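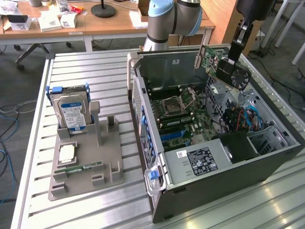

添付1：作業台上の筐体(側板取り外し済み)と取り外し部品

印刷用ページ | メールで送信

チケット番号：561
件名：Ivachタワー機　電源投入後に画面が出ない
起票：樋口 颯太(Sota Higuchi)
担当：Welington Moura
受付日：2024-10-30
状態：対応中(部品待ち)

■症状
電源ボタンを押すとファンは回るが、モニターは無信号のまま。ビープ音なし。約40秒で電源が落ち、自動で再投入される。設置場所はFalcão棟の検査室。前日までは通常どおり使用。

■環境
増設グラフィックスカード1枚、3.5インチHDD、メモリ2枚構成。OSはHDDから起動。BIOS設定の変更履歴なし。

■対応記録

[1] Moura
電源ケーブルを抜き、放電後に側板を外した。筐体は横置き。目視の範囲で電解コンデンサの膨らみ、焦げ跡なし。電源ユニットの出力をテスターで測定、12V系・5V系とも規格内。

[2] Moura
グラフィックスカードを外し、オンボード出力に切り替えて再試験。症状変わらず。カードの端子を清掃。カード単体を別の機体に挿したところ表示は正常。カードは原因から除外する。

[3] 樋口
HDDの切り離しも試してください。異音の報告が先月1件あります(チケット16、別機体)。

[4] Moura
HDDを青いレールごと抜いて試験。変化なし。HDDは部品トレイ後部のスロットに立てて保管。レールは付けたままにしてあるので、復旧時はそのまま差し込める。

[5] Moura
メモリを1枚にして試験。2枚のどちらを残しても同じ。スロットを替えても同じ。抜いた1枚はトレイ手前の長いスロットに置いた。

[6] Moura
CPUを外した。ヒートスプレッダに残ったグリスを拭き取り、トレイ中央の四角いくぼみに置いた。ソケットを拡大鏡で確認したところ、レバー側の端に接点の曲がりが1か所。隣の接点に触れているかどうかは判別できず。

[7] 樋口
修正は見送り、基板交換でお願いします。Drimeckに同型の在庫があるか照会します。

[8] 樋口
Drimeckより回答。在庫1枚、納期は14営業日。11月中に入荷の見込み。代替機はOsiseckの予備を検査室へ回す。

■組み戻し時の注意
・CPUを載せる前に新しい基板のソケットを拡大鏡で確認し、記録に残す。
・グラフィックスカードは、オンボード出力で起動を確認してから最後に取り付ける。ブラケットの固定ねじは仮締めの後、本締め。
・SATAケーブルは元のポート番号に戻す。番号は作業票の裏に記載。
・側板を閉じるのは連続通電試験の後。

■未処理
基板の入荷確認(樋口)
HDDのSMART値取得(Moura)
作業票への部品番号の追記(Moura)

このページを印刷 | このチケットをメールで送る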